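**Students at Meredith College complete summer project in robotic handling**

Friday, August 22, 2025

Students enrolled on the Introduction to Automation course at Meredith College have completed the practical part of their summer project, in which teams were asked to program a robotic arm to place mugs on a mug tree and take them off again. The work was carried out in the Plurden Building and was supervised by Agata D'Amico, Lecturer in Engineering.

The project began in June with classroom sessions on safe working, joint movement and the use of cameras in guiding a gripper. Teams then booked 90-minute periods at the workstation, during which they recorded movements, tested their programs and kept a written log of each attempt. The logs count towards the final mark, as does a short presentation to staff and fellow students.

Mugs were chosen for the exercise after a review of last year's course, when students worked only with plain blocks. A mug has to be held in a suitable place and turned to the correct angle before its handle will pass over a peg. Students were required to show that their program could deal with a mug standing on the table as well as one already hanging from the stand.
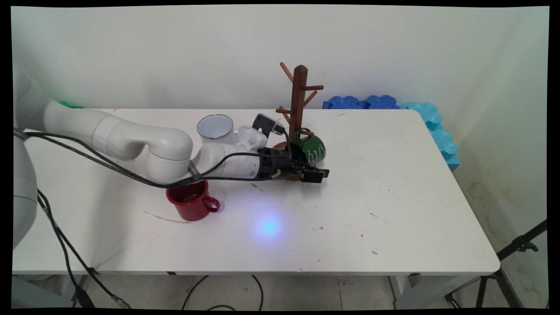

*The robotic arm at the mug tree, with its gripper at the green mug. Red and white enamel mugs stand on the table.*

Ms D'Amico said that the standard of the written work had been high. "The students came to the course with very different levels of experience, and several had never written a program before June," she said. "They have learned to change one thing at a time, to write down what they changed, and to stop the arm when they are unsure. I was particularly pleased with how carefully they reported the attempts that failed."

A total of 108 attempts were entered in the logs over the course of the project. The most common difficulty recorded was the approach to the lower pegs, where the fingers of the gripper had to be brought in close to the post without touching it. Two teams dealt with this by slowing the last part of the movement. Another changed the direction from which the arm approached the stand, and its method will be written up for use by next year's group.

The project was supported by a grant of £800 from the Ferach Fund for Technical Education, which paid for replacement gripper parts and for printed course materials. The College wishes to record its thanks to the Fund, and to the technical staff of the Plurden Building for keeping the workstation available during the holiday period.

Student presentations will be given in the Cenora Room at the start of the autumn term. Families and prospective students are welcome to attend, and there is no charge for admission. The time of the event will be published on the College noticeboard and sent to all enrolled students.

Applications for next summer's course will open in the new year. No previous knowledge of programming is required. Enquiries should be addressed to the Engineering Office.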